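# Chapter 4: Going to See for Yourself

Most of what people believe about robots they have learned from the movies, or from short clips that somebody has sped up and set to music. I was no different. By the time I first stood next to a working robot arm I had read a good stack of papers on the subject, and I still expected it to move much faster than it did. I remember checking the clock on the wall, feeling a little guilty about it, and then noticing that the woman beside me was checking it too.

This chapter is about visits: how to prepare for one, what to look at while you are there, and how to write it up afterward so that your notes are worth something to you in the spring. Each of you will go on at least one before the course is over. It might be the December open day at the Ashour workshop in Cilton, which has been kind enough to take our students for several years now, or it might be a warehouse, a bakery, a hospital pharmacy, or whatever you can arrange close to home. The place matters less than you would think. A small demonstration with one arm and one table can keep you busy for a whole afternoon if you know how to watch it, and I hope that by the end of these pages you will.

## 4.1 A morning in Cilton

Let me begin with a visit of my own. We came over from Clovell on the early bus, 24 of us, and were met at the door by Ximena Cortés, who ran the demonstrations that year and who had the great gift of not hurrying anybody. She gave us coffee, showed us where to put our coats, and told us we could ask her to stop at any point. (We took her at her word, I'm afraid. The first demonstration was meant to last 10 minutes and lasted most of an hour.)

The task she had chosen was a plain one, handling household things around a bin. You may be disappointed to hear that. Several of my students were, and said so on the bus home, though two of them later wrote their best papers of the year about it.

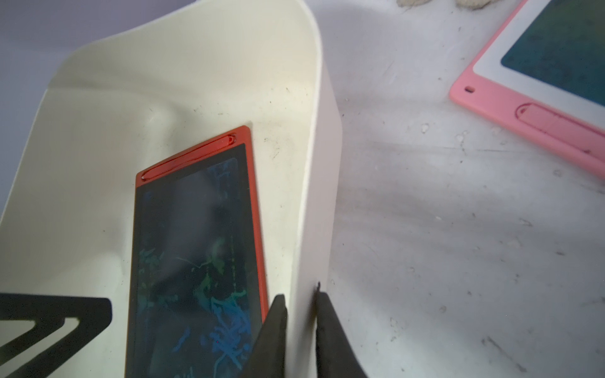
The trouble with a plain task is that we have all been doing it since we were toddlers, and so we have stopped noticing how it is done. Put a book in a box, take it out again, and try to say what your hand did. You'll find it surprisingly hard! A drawing tablet like the red one in the bin is a good thing to think about here, being flat and lying with its face up. Your own hand would probably slide a fingertip under one end, tip the thing up a little, and let the thumb find the other side, and all of that would be over before you had finished deciding to do it. A gripper with two narrow fingers has fewer choices. It can pinch across an edge, if there is room beside the edge for a finger to go down, and it has to come in at an angle that keeps clear of the wall. The walls of a bin, which you and I hardly think about, become a large part of the problem. A person knocks a knuckle on the side and carries on. A robot has to be told, or has to learn, where the side is and what to do on meeting it.

Ximena put it to us as a question, and I have been borrowing it ever since. "Before you ask what the arm is doing," she told us, "ask what the room would have to be like for this to be easy." We stood there and thought about it. A lower bin would help, somebody offered. A table with a raised strip on it, so that flat things didn't lie quite so flat. Softer fingertips, or longer ones. One of my quieter students asked whether shiny surfaces made any difference to the cameras, and that started a conversation that carried us right through to lunch.

## 4.2 Choosing where to look

When you watch a demonstration, your eye will want to follow whatever is moving. Let it, for the first few minutes. There is no sense in fighting it, and you'll enjoy yourself more. After that, pick one thing and stay with it through several tries, even if something more exciting is going on at the other end of the room.

I usually suggest starting with the fingertips in the last moments before contact. You want to know how far apart they are, whether they slow down, and whether they come straight down or lean in from one side. Write down what you see in ordinary words. "It leaned left and waited" is a perfectly good note, and much better than a technical term you aren't sure of.

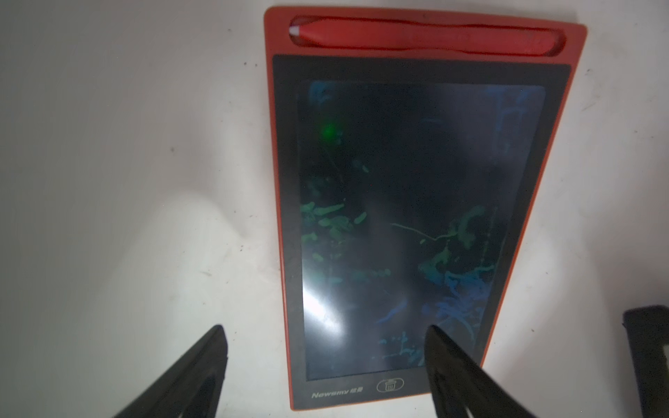 Once you have had your fill of the fingertips, move on to the object, and after that to the people. Watch where the operator looks. At Cilton I spent a happy half hour looking at nothing but Ximena's face, and I learned from it which attempts she expected to go well, long before I could have judged for myself.

Keep a running tally only if you have been asked for one. Students sometimes come home with 60 neat check marks on a page and no memory of what any of them stood for, and I would gladly trade the lot for a single attempt described from start to finish. If your host mentions a figure, such as a run of some 100 attempts, write it down exactly as it was said and ask what was counted as a success. People mean different things by the word. One group will count a lift of any kind, and another will want the object set down tidily on its mark.

## 4.3 Before you go

Send your host a short letter or message saying who you are, how many of you are coming, and what you have been reading. Ask about parking, closed shoes, and whether pictures are allowed. Bring a pencil as well as a pen. Eat something first.

Then read through the visit sheet from Dendcombe at the back of this book, which was put together by a class much like yours, and strike out any question that doesn't suit the place you are going to see. You should be left with a page or so. Take it with you, but keep it folded in your pocket for the first quarter of an hour, and just look.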